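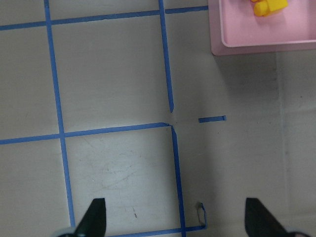 The arm that pressed on

A small test at the Işık workshop ended with a bent finger and a stop that came late. The fault was a setting that had been there for months.

By Orhun Tekin

The fault came on cycle 1559, a little after four in the afternoon. The arm had picked up a block, carried it across the grid and lowered it into the right square. Then it kept going down. The block was pressed against the table, one finger of the gripper bent, and the motor at the wrist went on pushing until an engineer on the far side of the bench reached the teach pendant and hit the red button.

No one was hurt. The block was plastic and the arm was running at a low speed. Had there been a hand under the gripper, the log suggests the result would have been a broken finger or worse.

I had been going to the Işık workshop since July to write about something else. The company that runs the tests, Troturance, builds small sorting cells for repair shops and parts stores, and its arms are meant to work near people without a cage. The job on the bench is simple. The arm takes a toy block to a square marked out in tape, lets go, picks it up again and puts it in a pink container. Then the order changes and it starts over. Anyone who has watched this for an hour will know that it is very dull, and that is partly why the fault got as far as it did.

The arm runs a motion program called Stornar. Each time it sets something down, Stornar looks for a small rise in force that tells it the block has met the table. When the rise comes, the arm stops and the fingers open. There is also a floor, a height below which the arm should never go, whatever the force reading says. Two checks, either of which should have been enough.

The first failed because the force reading had been drifting. A cable to the gripper had been strapped too tightly at the wrist, and each turn of the joint pulled on it a little. Stornar took the pull for part of the gripper's own weight and corrected for it. Over many cycles the correction grew. By the afternoon of the fault, contact with the table looked to the program like nothing much at all.

The second failed for a duller reason. The floor had been set when the arm stood on a different bench, and it was 50 millimetres too low. The value sat on a settings page that opened without a warning and showed no date. The engineers who moved the arm had measured the tape, the squares and the container position. They had not opened that page. 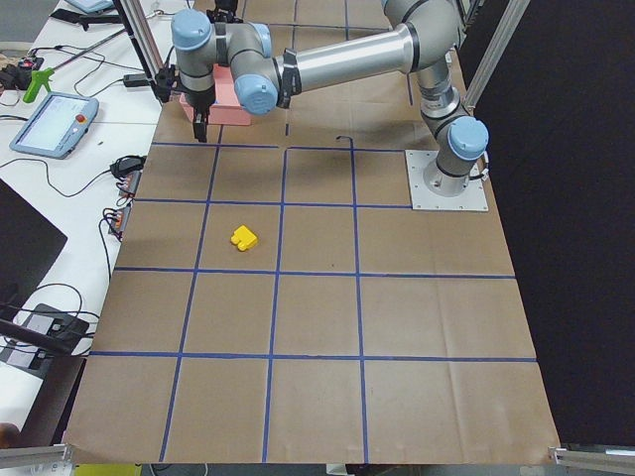
The arm above the taped grid, with a yellow block in one of the squares and the teach pendant on the side table.

The third problem was the stop itself. The pendant was kept on the side table, among the leads and power supplies, and the person nearest the arm was on the other side. The log puts the gap between first contact and the button at 9 seconds. Part of that was walking. Part of it, the engineer told me, was looking at the arm and wondering whether it was meant to be doing that.

I find this last point the most useful one. On a factory line a machine that does something odd is usually loud about it. A small arm pressing on a table makes very little sound. The joints hum as they do at any other time, and the pose is nearly the same as in a normal placement. People who have seen the arm lower a block many times that day are slow to see that this time is different.

Troturance stopped all runs and wrote to Cemgate, the only customer with the same version of Stornar in daily use. Cemgate checked its own cells and found the floor set correctly on all but one. The odd one had been moved to make space for a shelf. It had never pressed on anything, and its force readings were clean, but only one check stood between it and the same fault.

The repairs were cheap. The gripper cable now has slack at the wrist. Stornar limits how far it may correct a force reading before it halts and asks for a person. The floor has to be measured again whenever the base is unbolted, and the arm will not start until that is done. A second stop button is to be fitted within reach of anyone standing at the bench.

Before normal work resumed, the team ran 100 placements with the force check switched off on purpose, to see whether the floor alone would hold the arm. It did each time. They then loosened a plug to spoil the reading during a run, and the arm halted.

One matter is still open. The tests count a placement as good if the block ends up in its square, and by that measure cycle 1559 was a success. The block was in the right place, and the results table has it marked as a pass. Troturance has left the entry as it is, with a note beside it, and is now deciding what else the table should record.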